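3.2 Hand gestures in the catalog of small bronzes

The Pennington catalog lists 412 small bronze figures of Hindu and Buddhist deities, of which 208 keep both hands complete. Each gesture was recorded by thumb position first, then by the fingers. 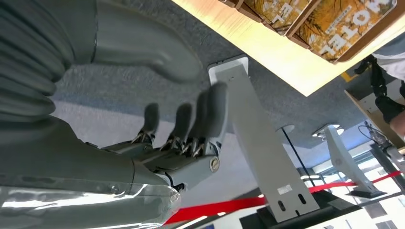
Figure 4. Thumb and four fingers.

Worn figures were the hardest to classify. Caldeira's scheme treats the thumb as a separate unit. With the thumb extended apart from four evenly spaced fingers, as in Figure 4, a hand is coded "open."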